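Setting the upright/lying flag before grasp planning

Kamol Thammasiri, August 2026

Mallet picks a grasp from the object's long axis. If the flag for upright or lying is wrong, the planner sends the fingers in from the wrong side. These steps cover setting the flag in Kanov 4 and checking it before you export to the planner.

You need a calibrated recording and the Ditaten plugin turned on.

Step 1. Load the recording

Open the session in Kanov and go to a view where all the objects are visible and the fingers are spread. Mask out the gripper first. The housings and pads stay in the same part of the view, so one mask works for the whole session.

Step 2. Fit the support plane

Run Fit Plane on the surface under the objects. On bedding, set the inlier band to 40 mm. The default is meant for tabletops and will treat wrinkles as separate surfaces. Drag the region so it stays off any quilt or pillow - a long mound at the back pulls the plane up.

Step 3. Label each object's axis

Click an object and choose Upright or Lying. For Lying, also draw the axis from base to top. In the view we use for this page, the light blue cup is upright, and the pink tumbler and the silver canister are both lying down. The tumbler's base faces the gripper, so its axis is short in the view and easy to draw backward. Start from the black disc. The canister runs diagonally and is simpler.

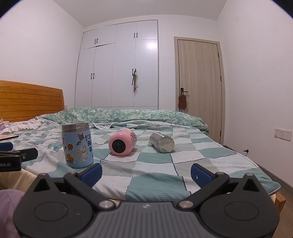
Step 4. Check the shiny surfaces

Polished metal reflects the cloth, and Ditaten sometimes takes the reflection for part of the bed. Open the segment overlay and look at the near end of any metal object. If there is a hole in it, fill it by hand and lock the segment.

Step 5. Export

Choose Export, then Mallet Scene. Objects with a confidence under 67 are left out unless you tick Keep Low. Error 101 means an axis is missing, usually on an object marked Lying in step 3.

Nurska users can skip step 2 if the plane is already stored with the session.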